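Skalitz Opens Fletura Kitchen Kit to Robotics Labs and Classrooms

Simulation package brings 34 household chores to teams that train home robots

Skalitz is excited to announce the release of Fletura, a simulation kit for teams teaching robots to handle everyday kitchen work. The kit comes with 34 ready-made chores, from clearing a counter to scrubbing a plate in the sink, and each one can be run again and again with the dishes, the lighting and the room finishes changed.

"Dishes are a wonderful problem," said Yung-ching Wei, who leads the Fletura project. "A plate sits at an angle, the brush ends up lying across it, the faucet is in the way. People deal with that half asleep, and a robot has to learn every bit of it. We had so much fun building these sinks!"

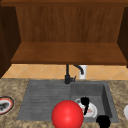
Users can start from any of 24 kitchen layouts or bring in their own. A single desktop computer is enough to run the smaller chores, and results are saved in a plain format that most labs can read without extra tools. Each chore has its own scoring sheet, so a team can see which step gave its robot trouble.

The robotics group at Fostness has been working with an early version for 3 months and ran its dishwashing routine 1,000 times in the first week.

"We used to wait for our one test kitchen to be free," said Senad Vukčević, who runs the group. "Now my students try an idea before lunch and have another one by the afternoon. I'd still like more kinds of cookware, and I've told Skalitz so."

More cookware is planned for the next update, along with a set of laundry chores.

Fletura is available now to schools and research labs. A version for companies follows in July.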